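Melis Home Forum > Paint & Finishes > Is white ever just white?

takow_tim
20 Jul 2022
Moved in June and have spent 18 days choosing a wall color. The landlord's sheet says "white." The store has 9 of those. I went with Atiria, which looked fine in the can and like skim milk by dinnertime.

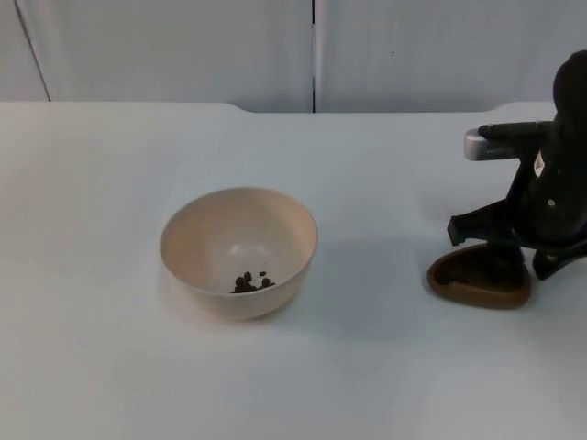
So I bought a second can, Gideo, supposedly warmer. Now one wall looks like milk and the other like older milk. Do I repaint or get used to it?

primer_or_perish
Get used to it. It's your light bulbs. Swap those before you buy a third can.

eggshell_ed
Disagree. Bulbs don't fix a north window. Gideo goes gray up there every time, and I've put it in two bedrooms — both mine, sadly.

primer_or_perish
Then why did you do the second bedroom?

eggshell_ed
I had paint left over.

lowtack
Try samples next to something white you already own. White furniture isn't one color all day either.

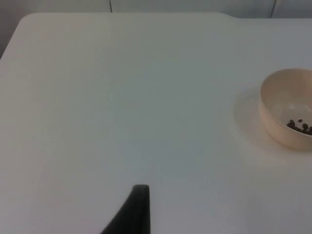

White tabletop, pale gray to cream depending on the light

takow_tim
Great, now I don't trust my furniture. Getting bulbs tomorrow.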